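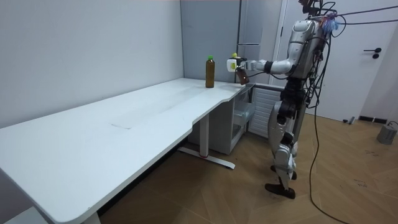 Task allocation is the division of a job into steps and the assignment of each step to a person or a machine. In sample handling the unit of analysis is the single transfer: reach, grip, lift, move, release. A humanoid robot with a gripper can hold a small brown bottle at the edge of a desk, with a second bottle, green-capped, standing on the desktop nearby. For the allocation table, this is one entry under "grip." Reading the label, judging the contents and deciding where the bottle goes next are separate entries and are assigned separately.

Home | Syllabus | Notes | Readings | Labs

Case: Hinport sample room

The Hinport site logged 2,604 bottle transfers in December. Before the change, technicians made all of them by hand. Under the revised allocation, 90 percent of routine transfers were assigned to the machine. Technicians kept intake, labeling, exceptions and sign-off.

Effects on the job

Handling time per technician fell. Monitoring time rose, and it came in short, irregular blocks that were hard to schedule. The exception log for the month held 264 entries, each closed by a person. Most took under five minutes — but each one interrupted other work.

Skill requirements also shifted. Technicians needed 25 hours of training on stop procedures, restart and fault codes. The job grade was not revised. Compare the Larnden site, where the grade was reviewed before installation and operators helped write the exception rules.

Terms: allocation table, exception, residual task, monitoring load.

For next class: read Ostrowski, chapter on residual tasks. Draw up an allocation table for the Zirkar packing line and mark every step where a person must wait for the machine.

Last updated: June 5, 2019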